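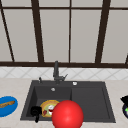

Step 1. Write down the tasks before you look at any price

Many small teams begin with the catalog. They see an arm they like, and after this they search for work it can do. I did the same in our first year at Plokora, and the budget was gone before June.

Take one sheet of paper and write each task in one line: what is picked up, where from, where it goes. For kitchen work my lines look like this:

Take a ball out of the sink.
Move bread from a plate to the counter.
Turn the faucet lever.

Next to each line write the heaviest object and the longest reach. You will need both in step 3.

Step 2. Pay for simulation first

A simulated kitchen costs you one good workstation and the time of the person who builds it. Put the sink, the counter and a few objects in it, and let the arm try. A sink is a useful test for planning because the gripper must go down between walls and come up again without touching the rim. If a big round object does not fit between the fingers in simulation, you have learned it without buying the fingers.

Plan 4 weeks for this step. Keep every task you cannot solve on a separate list, and do not buy hardware for that list yet.

Step 3. Choose the arm by reach and payload

Now open the catalogs. Load the model of each arm into your simulated kitchen and repeat the same tasks. We compared two arms, the Bestinov and the Frade. The Frade was cheaper, but with our mounting position it could not reach the back of the sink. To move the mount we would have to change the table, and the table was already paid.

Run 200 trials for each arm, with the objects in different places. Save the results together with the quote from the seller.

Step 4. Make the budget in two columns

In the first column put what you pay once: arm, gripper, controller, mounting, cameras, safety equipment, delivery. In the second put what you pay every year: software license, spare fingers, service, training for new people.

The second column is where I made my mistakes. Our gripper pads came from Skamgate and we ordered 2 sets for the whole year. We should have asked for the delivery time, which was 39 days.

Step 5. Ask the seller these questions in writing

Is the controller included in the price?
Which simulation formats do you supply for the arm?
How long is the delivery of spare parts?
Who pays the transport for a repair?

Do not sign until you have all the answers on paper.

Last updated: 3 May 2021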